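4.2 Ground rules for the hand-held sessions

I should say up front that I came to this part of the project as a rules person. I'd spent years on risk assessments for fixed arms behind fences, and the first draft of our good practice guide (we call it Tromidar, and yes, we've regretted the name) read like it. It had a full page on light curtains. Then I sat through a morning of hand-held gripper work at the Puline site and crossed out most of that page, because there was no fence to put a light curtain on. The operator is sitting right there with the gripper in one hand.

So what does a sensible rule look like when the person is the arm? We started with the floor. Existing shop rules tend to treat the floor as something you walk across, and a good share of our object tasks happen on it, with the operator seated low and legs on both sides of the work. Stool assembly is the one I keep coming back to, since it has a big flat part, a frame with legs, and hardware small enough to lose.
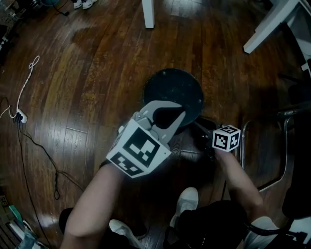 Our rule 3 asks for a clear zone of 60 cm on every side of the main part before recording starts. Operators hated the first wording. It said "free of all items," and taken literally that ruled out the operator's own feet! We changed it to "free of items not needed for the task, and free of cables in any path the operator's hands or feet will take." It's longer and a bit clumsy, but people stopped arguing over it and started moving things. Power strips get their own line: they stay outside the zone, and any lead coming off one is either taped down or run along a wall. I'd still like to see that line followed more often than it is. In the 126 sessions we reviewed for this paper, loose cable somewhere on the floor was the most common note in the log by a wide margin.

Rule 4 covers the markers, and here I had to learn a lot in a hurry. My first instinct was to leave marker handling to the tracking people at Sirby, but it kept turning up as a conduct question. Operators twist their wrists to keep a cube facing the way they think it should, and after an hour of that they're sore. The rule now says that the task comes first: hold the gripper the way the part wants it held, and if tracking drops out, stop and flag the episode. Don't contort yourself to save it. We also ask that both cubes be checked for dirt and loose faces at the start of each block, and that the second hand not rest on the jaws while they're open over a part.
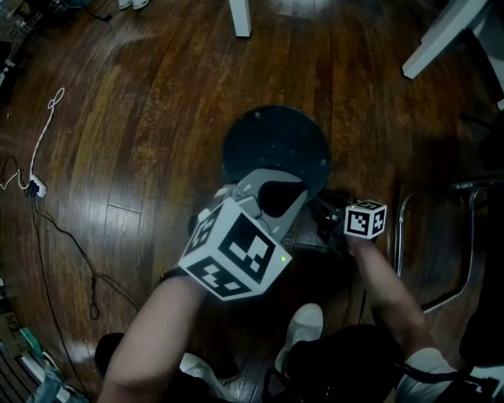
Figure 3. Stool task, worked on the floor: marker cubes in both hands, gripper jaws open at the near edge of the seat, stool frame beside it.

Rule 5 is about time. We cap a seated block at 600 seconds, followed by a break standing up. I wanted it shorter, the Arancibia group wanted it longer, and the number we landed on is a compromise – I won't pretend there's a study behind it. Around 200 blocks have been run under the cap so far. The complaints we get are about knees and lower backs much more than hands, which makes me think the next revision should say something about cushions or a low bench.

Footwear took more discussion than I'd have guessed. The guide asks for closed shoes with a grippy sole, including for seated work, and it asks that straps and body-worn cables be tucked in before the operator sits down. Smooth, shiny floors get a mention too. Getting up from one with both hands full is an easy way to fall, so the gripper goes down first, outside the clear zone, and then the operator stands.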